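Manual de instalação da célula Grallura
Secção 3 — Antes de comprar: orçamento, espaço e encomendas

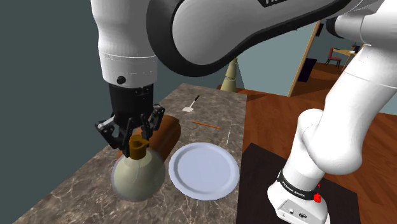 Manual de instalação · Pág. 40

Texto de Valentyna Dmytriv. Revisto em 15 de julho de 2024.

Se vieste parar aqui com o catálogo aberto no separador ao lado e o dedo em cima do botão "pedir cotação", calma, fecha o catálogo por um bocadinho. Eu fiz a minha primeira encomenda assim, entusiasmadíssima, e passei o mês de novembro a comprar às pinguinhas tudo aquilo que me tinha esquecido de pôr na lista (cabos, parafusos, uma base decente, um segundo jogo de dedos). Esta secção é a lista que eu gostava de ter tido nessa altura.

Vou partir do princípio de que já leste a secção 2 e que já tens uma ideia das tarefas: pegar em objetos de cozinha e de bancada, mudá-los de sítio, pousá-los sem partir nada. A célula Grallura foi pensada para isso. Se a tua ideia é paletizar caixas ou soldar, os passos servem mais ou menos, mas as contas são outras.

3.1 Define os objetos antes do braço

1. Faz uma lista dos objetos que o braço vai manipular no primeiro ano. Só os do primeiro ano, a sério, que a lista cresce sozinha.

2. Para cada objeto, escreve o peso com conteúdo, a parte mais larga e a parte por onde faz sentido pegar. São coisas diferentes! Um frasco bojudo pode não caber na abertura da garra pelo corpo e caber perfeitamente pelo gargalo, com os dedos à volta dele, como na imagem do início, onde um toca no lado esquerdo do gargalo e o outro está acima e atrás.

3. Assinala os objetos baixos e planos. Os pratos são o caso clássico: ocupam muito tampo, deixam pouca coisa por onde agarrar e obrigam muitas vezes a comprar dedos mais finos ou uma ventosa.

4. Assinala também os compridos e estreitos (espátulas, varetas, lápis). Pousados no tampo, pedem pontas que cheguem mesmo à superfície.

5. Soma o peso do objeto mais pesado ao peso da garra e dos dedos. É esse total que comparas com a carga útil indicada pelo fabricante do braço.

Nota: a carga útil da ficha técnica costuma vir acompanhada de um diagrama com distâncias ao centro de massa. Lê o diagrama. Uma ferramenta comprida gasta margem muito depressa, mesmo quando é leve.

3.2 Monta a bancada em simulação

Eu uso o Ciltar, que é o simulador que acompanha este manual, mas qualquer outro que aceite o modelo do teu braço serve. Reserva tempo para isto no plano do projeto, com nome e horas, ou então vai ficar para as noites.

1. Desenha o tampo com as medidas reais. Não uses a bancada que vem por defeito.

2. Coloca a base do braço num apoio próprio, ao lado do tampo. A cena do início está montada desta maneira, com a base branca sobre uma superfície escura à direita da bancada, e é a disposição que recomendo para começar.

3. Espalha os objetos da lista pelos sítios onde eles vão mesmo estar, incluindo os cantos e o fundo do tampo.

4. Leva a garra a cada objeto e anota os casos em que o cotovelo sai para cima de uma zona de passagem ou fica demasiado perto de uma parede. Deixei 30 cm livres entre o cotovelo e a parede na nossa sala e ainda hoje agradeço a mim própria.

5. Repete com os dedos compridos montados. Muda mais do que parece.

6. Guarda o ficheiro com a data da cotação no nome, para depois saberes que disposição é que foi orçamentada.

Cuidado: a simulação ajuda a escolher alcance, garra e posição da base. Não substitui a avaliação de riscos da instalação real, que tem de ser feita com a ferramenta e os objetos verdadeiros. Põe essa avaliação no orçamento como linha própria.

3.3 Pede as cotações

Agora sim, podes abrir o catálogo outra vez. Nós comprámos pela Braltgate e as peças maquinadas vieram da oficina Hnatiuk. Com outros fornecedores, pede exatamente a mesma discriminação, porque uma cotação com um único total no fundo não se compara com nada.

1. Pede o preço do braço com controlador, cabos, consola ou licença de programação e dispositivo de paragem de emergência, cada coisa na sua linha. Há modelos em que vem tudo junto e outros em que quase nada vem.

2. Pede a garra e os dedos em separado. Inclui sempre um jogo de dedos suplente — parte-se um na primeira semana, e se não for na primeira é na segunda.

3. Pede a placa de fixação com desenho. Confirma o padrão de furos com o manual do teu braço antes de mandar fazer seja o que for.

4. Pergunta pelo transporte e pelo seguro. A embalagem de origem é para guardar, por isso mede também o armário!

5. Pergunta o que acontece em caso de avaria: quem paga o envio, quanto tempo fica o braço fora e se há equipamento de substituição.

6. Confirma se os preços têm IVA. Eu já comparei um com IVA e outro sem, e fiz uma bela apresentação à direção com isso.

Nota: no nosso caso, tudo o que não era braço nem controlador (apoio, placa, dedos suplentes, calhas, iluminação) ficou em 3055 euros. Não é um preço de tabela, é o que nós pagámos, e serve sobretudo para perceberes que esta linha existe e não se paga com trocos.

3.4 Distribui o orçamento

Há mil maneiras de fazer isto. A minha é uma folha de cálculo com três separadores, e ficam assim:

Separador "Compra": braço, controlador, garra, dedos, placa, apoio, transporte. Entra aqui tudo o que chega numa caixa.

Separador "Instalação": eletricidade, fixação ao chão ou à estrutura, avaliação de riscos, sinalização, formação. Pede ao eletricista que veja o local antes de dar preço. Na nossa sala a tomada boa estava do lado errado e a calha teve de dar a volta toda.

Separador "Funcionamento": licenças anuais, manutenção, dedos e almofadas de borracha, objetos para gastar. Sim, objetos para gastar. Pratos, frascos, copos, tudo isso vai ao chão durante os ensaios e convém comprar repetidos da mesma referência.

Na primeira versão que entreguei, o braço e o controlador levavam quase tudo. Na versão aprovada deixei 40 por cento do total para os outros dois separadores, e foi a primeira vez que cheguei ao fim do ano sem andar a pedir reforços.

Cuidado: não tires dinheiro da linha de segurança para subir de gama na garra. Se o total não fecha, corta objetos na lista do ponto 3.1 e volta a fazer a simulação com os que sobram.

3.5 Encomenda pela ordem certa

1. Encomenda primeiro o que demora mais. Pergunta os prazos por escrito, linha a linha.

2. Manda fazer o apoio e a placa só depois de a posição da base estar fechada no Ciltar.

3. Marca a visita do eletricista para antes da entrega do braço.

4. Combina quem recebe a mercadoria e onde fica até à montagem. As caixas são grandes e o corredor é sempre mais estreito do que na planta.

5. No dia da entrega, confere o conteúdo com a guia antes de assinar e fotografa qualquer amolgadela na embalagem.

6. Guarda números de série, faturas e contactos de assistência na primeira folha do dossiê da célula. A montagem mecânica da secção 4 pede-te o número de série do controlador logo no primeiro passo.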